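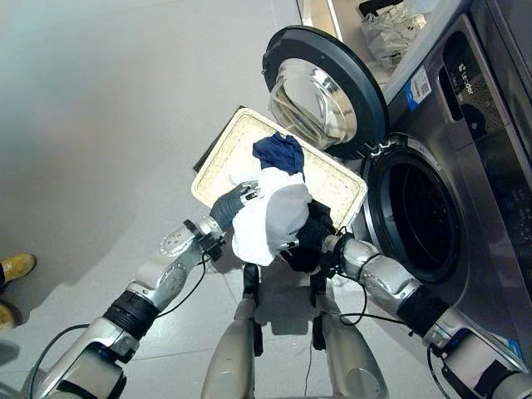

Darks and a white on the tray, ready for the machine in the Tosstead laundry room.

Tosstead's shared laundry room is back in business, and the people who use it could hardly be happier!

The room reopened in February after a refit that took in new floor tiles, better lighting and front-loading machines to replace the old top-loaders, two of which had been out of order since the summer. It serves all 279 flats on the estate, and on the first morning there was a queue at the door by half past seven (one resident had brought a flask and a folding chair).

The favourite new thing, though, is the simplest. Every machine now has its own tray, a light-coloured rectangle with a raised rim, big enough for a small load and easy to tip towards the drum. You spread your washing out on it, see what you've got, and slide it in. Anyone who has ever pulled a pink pillowcase out of the wash will see the point straight away.

"I used to carry everything down in my arms and drop socks on every landing," said Mitsuko Kawaguchi, who has lived on the estate for most of her life and runs the Kawaguchi alterations shop by the main gate. "Now it all goes on the tray and I can see what's there. I found a needle case in a cardigan last week. That would have gone round and round at 1000 spins!"

She has been giving short laundry mornings in the room, and they've become quite an event. The last one was on sorting and pockets. It sounds like a dull way to spend an hour, and it was a lovely one, with plenty of laughing and a fierce argument over whether navy and black can share a wash. Mitsuko says they can, on a cool setting and turned inside out. She won't have white in with either of them, and she made everyone promise.

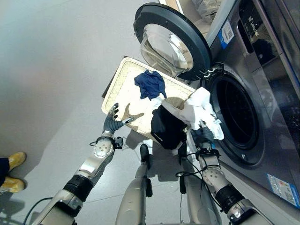
Photo: Tosstead laundry room / Pliltton Residents' News

Small things got a good share of the time too. A little scrap of cloth can easily slip in among bigger clothes, and Mitsuko likes them laid to one side on the tray where they won't be missed. After that come the collars, cuffs and zips. Printed tops go in inside out, logo and all, so the lettering doesn't rub against the drum.

Then there was the door. Front-loaders are new to many people here, and the grey rubber seal round the opening is a great place for hairpins and coins to hide. Mitsuko runs a finger round the folds before each load and wipes them with a dry cloth afterwards. She leaves the door wide open when she's finished, and would like everybody else to do the same, please, as the old room never quite lost its smell.

The work was carried out by Dikon, whose site manager Takeshi Aoki came back for the opening and was persuaded to bring his own washing. He told us the floor was the hard part. The old one sloped towards a drain that had been sealed up years ago, and the whole lot had to be levelled before a single machine could go in. His team laid 2844 tiles in pale grey, and he is rightly proud of every one of them. The machines stand square and steady now, where the old ones used to walk about on the fast spin.

"People keep saying how quiet it is," he said. "You can have a chat in there now."

And they do. The bench by the window has been full most afternoons, there's a shelf for swapping paperbacks, and somebody has already started a box for odd socks, which had 11 in it when we looked in.

Money for the refit came from the estate's repairs fund, with another £300 raised at the winter cake sale going towards the trays and the bench. What's left over will buy a drying rack for woollens.

The laundry room is open from seven in the morning until nine at night, with the last wash to go in by eight. Mitsuko's next morning will be on stains, starting at ten. Bring something with a mark on it, the worse the better. Tea is provided, and there will be no charge for the machines while the session is on.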